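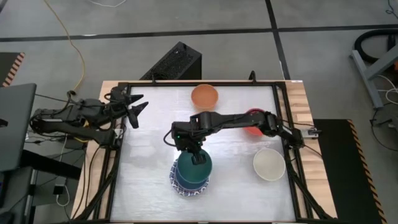
有读者在Tustik论坛的长帖里写道，她第二遍读那本书，读到晚宴一章就把书合上了，因为凶手的名字明明白白摆在第三段，而她头一遍读的时候只顾着担心汤会不会凉。这条留言我们在编码会上念过好几回，每回都觉得痛快。它把本节想谈的现象说得再清楚不过：侦探小说的餐桌场面，往往是全书公平性最高、也最容易被读者放过去的地方。

4.2 餐桌场面中的线索安放

本节的材料来自Bollovham出版社的Caltis丛书。丛书共收译作14种，都是乡间宅邸或小旅馆一类封闭环境里的谋杀故事，篇幅相近，译者的体例也比较统一，拿来做横向比较实在是再合适不过了。读者反应部分取自Tustik论坛的丛书专区，我们抓取留言4000条，剔除重复发帖和纯表情内容之后，得到有效留言3856条。全部留言由2名编码者独立标注，标注时只看留言本身，不看它在帖子里的位置，也不看发帖人的历史记录。

先说文本。我们原来的设想很简单：聚餐场面人多嘴杂，作者应该喜欢把线索塞进对话里。读下来却发现，真正起作用的线索多半落在对话与对话之间的叙述句中，通常是一个从句，有时甚至只是一个时间状语。例如《潮汐旅馆》的第一次晚餐，律师夸奖了葡萄酒，老夫人抱怨了火车，两段话中间夹着一句“医生回到座位时，大家已经在谈别的事了”。这一句没有任何强调，也没有人接话，可是整个不在场证明就垮在这里。医生离席过，离席多久没有交代，作者老老实实写了出来，然后立刻让老夫人讲起她那只丢在月台上的帽盒。帽盒讲得真是好笑！第一次读到的人，十有八九会跟着帽盒走。

我们把这种写法叫作“夹层线索”。它有两个特点值得细讲。其一，线索句在语法上附属于一个更热闹的事件。“回到座位”本来是信息的核心，却被放进了背景的位置，读者的注意力落在“谈别的事”上，自然想知道谈的是什么。其二，线索句之后紧接着一段高回报的文字，可能是笑话，可能是争吵，也可能是一道端上来时引起惊呼的菜。回报来得越快，读者回头的可能就越小。丛书里写得最漂亮的几处，两个特点是叠在一起用的，翻来覆去读，仍然要佩服那份耐心。

译文对夹层线索的影响也相当有意思。中文不像某些语言那样有严格的时态标记，原文里用过去完成时暗示的先后顺序，到了译文里必须靠“已经”“早先”“这时”一类词语补足。补得太重，线索就被抬到了明处；补得太轻，公平性又会受损，读者事后会觉得受了骗。Caltis丛书的多数译者选择用一个“已经”了事，分寸拿捏得很准。只有《霜月庄》的译本在同样的位置加了“值得一提的是”，结果论坛上几乎所有讨论都从这一句展开，猜中凶手的留言也出现得特别早。一个插入语竟有这么大的力气，我们做到这里时很是兴奋，专门把相邻的几章重新标了一遍。

还有菜单。餐桌场面离不开菜，菜又天然带着顺序：汤在鱼之前，甜点在咖啡之前。对一个写投毒案的作者来说，这等于白送了一张时刻表。《霜月庄》里的时间推理全靠上菜的先后，侦探复盘时没有问任何人几点钟，只问每个人开始吃哪道菜时听见了楼上的响动。读者其实手里早就有答案，因为席间那一章是严格按照菜序来分段的。餐具在这类推理中也常常承担辅助作用，某位客人换过盘子，某只杯子没有动过，都可以嵌在菜序里，成为第二层的时间标记。

图1　白色盘子，盘沿有一圈蓝色纹样

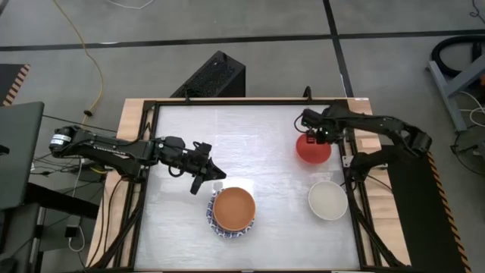 菜序作为时刻表有一个好处，就是它允许人物记错。钟表时间一旦报错，读者会怀疑说话人撒谎；可是把鱼记成汤，大家只会觉得他当时喝多了。作者因此得到了一块灰色地带，可以让诚实的人说错话，也可以让凶手混在这些诚实的人中间。《霜月庄》的凶手在复盘时只错了一道菜，错得非常自然，旁边还有一位真正记性不好的上校替他打掩护。上校一口气说错了好几道，全桌都笑了，读者也笑了，凶手那一处小小的偏差就这样过了关。

再看读者反应。有效留言中谈到餐桌场面的，大致可以归为两种读法。一种读者把晚餐当作人物登场的舞台，留言里谈的是谁刻薄、谁可怜、谁跟谁有旧情；另一种读者把晚餐当作证据清单，会在帖子里画座位图，逐句抄录谁递了盐。我们起初以为后一种读者更容易识破夹层线索，核对下来却并不支持这个判断。画座位图的读者对位置和物品极为敏感，对“回到座位时”这样的时间从句反而常常视而不见，座位图上医生始终坐得端端正正。倒是一部分关心人物关系的读者，因为惦记医生和老夫人的过节，注意到了她抱怨火车的时候他并不在场。

这一发现让我们对“公平游戏”这个老说法有了新的兴趣。以往的讨论多半把公平理解为信息是否齐全：该给的线索给了没有，给的时候有没有作假。从论坛材料看，读者心里还有另外一杆秤，衡量的是线索得到了怎样的对待。同样是藏在从句里，《潮汐旅馆》让读者心服口服，另外几部却招来不少抱怨。抱怨最集中的一部，线索句出现在一段长达数页的地方志掌故中间，有留言说自己是跳着读的，跳过去的偏偏就是那一页。从信息上讲，作者完全没有亏欠读者；从阅读的感受上讲，把线索埋在乏味的文字里，和埋在精彩的文字里，得到的评价相差极大。读者愿意输给一个好笑的帽盒，很不情愿输给一段枯燥的掌故。

Cao版校注本在这方面提供了一份难得的对照。这个版本面向学习写作的读者，把线索句用旁注标了出来，等于提前揭开了谜底。照理说悬念已经没有了，可是论坛上关于校注本的留言语气格外热烈，许多人逐章比较自己初读时的猜测，兴致勃勃地讨论某个逗号为什么要放在那里。有人建议出版社给整套丛书都做一遍旁注，也有人坚决反对，主张旁注应当另印一册，免得初次阅读的人一不小心翻到。两边吵得很认真，但都同意一点：知道答案之后再读晚餐那一章，乐趣一点也没有减少。

需要说明的是，本节的归类仍有粗疏之处。早餐与下午茶在丛书中也频繁出现，我们暂时一并计入餐桌场面，而早餐场面往往发生在命案之后，人物已经有了戒心，说话的方式与案发前的晚宴很不相同。《潮汐旅馆》的三次早餐尤其特别，客人一次比一次来得早，话一次比一次少，到第三次几乎只剩下翻报纸的声音，线索句失去了热闹的遮挡，作者便换了一套办法，把它放进报纸的标题里让人物随口念出来。这种“念读线索”在其余各部中也能找到零星的例子，形态比夹层线索更加多样，我们在4.3节连同书信、电报和菜单原文一起讨论。

另外，论坛留言的时间分布并不均匀，八月新书上市前后的讨论最为密集，初读者的比例也最高。下文凡涉及初读与重读的比较，都以留言者自己的说明为准，没有说明的不计入比较。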